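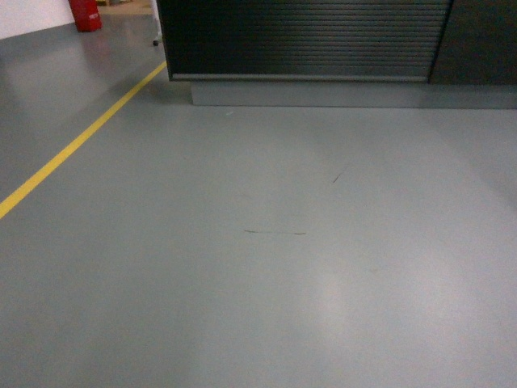

Rubber scuffs on a gray epoxy floor, and dust in a ribbed roller shutter

Home Ask Floors Storage Newest Sign in

Last updated: January

Miroslava Savchuk

Hello everybody, I hope this is the right section. It's half a floor problem and half a cabinet problem, and I couldn't decide between the two so I'm putting it all in one post.

I look after the workshop at our community center in Dalach. The floor is pale gray epoxy with a bit of a shine to it, and there's a narrow yellow safety line painted on it that runs up to the corner of a big charcoal cabinet. The cabinet has a black ribbed roller shutter on the front, with a flat dark panel next to it and a gray plinth underneath. It's a good solid piece (a Wernwood, the 900 size) and I'm fond of it, because before it came along we had everything in cardboard boxes.

There are two dark scuffs on the floor in front of the cabinet. One is a short streak that lies nearly flat across, with a faintly greenish look to it, and the other is a smaller slanted dash a little farther on. They're thin and you can't feel them with a fingertip. I have mopped them with warm water and dish soap and they don't care one bit. My neighbor told me to use a kitchen scouring sponge, but I'm nervous about leaving a dull patch in the shine, which I think would bother me more than the scuffs do!

The second thing is the shutter. The slats are very close together and the grooves collect dust. When I wipe it with a cloth the ridges come clean and the grooves stay the way they were, and half the time the cloth leaves lint behind as well. It also feels stiffer going up than it used to, and I don't know whether that's the dust or something in the side tracks.

I'd like to do both jobs on the same evening if I can. We lock up at nine and I usually have an hour after that with the place to myself. Thank you for reading all this, I know I go on.

Hrvoje Angelovski

Hi Miroslava, you don't go on, it's a pleasure to get a question with the details in it.

Let me start with the floor. If you can't feel the marks with your fingertip then there's a very good chance it's rubber sitting on top of the coating, from a caster or a shoe sole, and it will come off. Keep the scouring sponge far away from it – you were right to be nervous. I dulled a piece of my own garage floor that way, in a nice round patch right by the door, and I look at it every morning.

What I do now goes like this.

1. Sweep first, and sweep well. Grit under a cloth scratches epoxy faster than any pad will.
2. Try a clean tennis ball. Rub it back and forth over the scuff with your palm on top. It sounds silly, but a lot of rubber marks come away with nothing else.
3. If there's still a shadow, put a little neutral floor cleaner (I use the Powell one, mixed the way the label says) on a folded microfiber cloth and lay it over the mark for 2 minutes. Then rub in small circles.
4. Still there? Use a white pad, the softest kind. Ninetti makes one that fits in your hand. White only. Green and brown ones are for other jobs.
5. Rinse with plain water and dry with a towel, otherwise you get a cleaner patch with a ring around it.

Some people go straight to rubbing alcohol or mineral spirits. I'd leave those for last, test them somewhere hidden, and keep them well away from your yellow line. Paint on top of epoxy doesn't always hold on the way the epoxy does, and touching up a straight line so that it still looks straight is a miserable afternoon.

Now the shutter. Do it before the floor, so whatever falls out of the grooves gets swept up with everything else. Pull it all the way down and go along the slats, left to right, with a soft paintbrush in one hand and the vacuum hose in the other. Go with the grooves. If you brush up and down you push the dust deeper into the joints. After that, one pass with a barely damp microfiber cloth, folded so that the edge runs in the groove, and then a dry one. An old cotton T-shirt is what leaves the lint, so if that's your cloth, retire it.

Don't forget the rail along the bottom. Dust slides down the slats and settles there, and it gets sticky if anyone has ever had greasy hands in the room.

For the stiffness, clean the side tracks with a dry toothbrush and then use a silicone spray, a very small amount, on a cloth and not straight from the can. You do not want silicone mist on an epoxy floor, somebody will go down like a skater. Run the shutter up and down five or six times and wipe off the extra.

I'd give the shutter half an hour and the floor less than that, so your hour should do it. Write back and tell us how you get on!

benchdog74

Magic eraser. Wet it, wipe, done. Takes ten seconds.

Hrvoje Angelovski

Those do lift the mark, but they're a very fine abrasive, so on a glossy floor please try it behind the door first and look at it with the light coming across. On a matte floor I wouldn't worry so much. 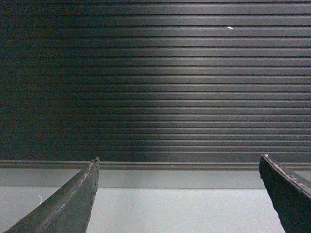 Miroslava Savchuk

How often should I brush out the slats once they're clean?

Hrvoje Angelovski

Once a month is plenty for a workshop. If there's sanding going on in the room, do it every two weeks, and leave the shutter closed while the sander is running.

Miroslava Savchuk

Thank you both. I have a tennis ball from the lost and found and a paintbrush that has never seen paint, so I'm better equipped than I thought. I'll pick up a white pad before I start in case the ball isn't enough.

plain_old_ruth

Adding one thing for anybody who finds this later. Check the casters on your carts and stools! We had black rubber ones and scrubbed scuffs all winter before we changed them for gray non-marking wheels. A set cost us 60 dollars and I've hardly had to get down on my knees since.

Browse more in Floors Storage Workshop care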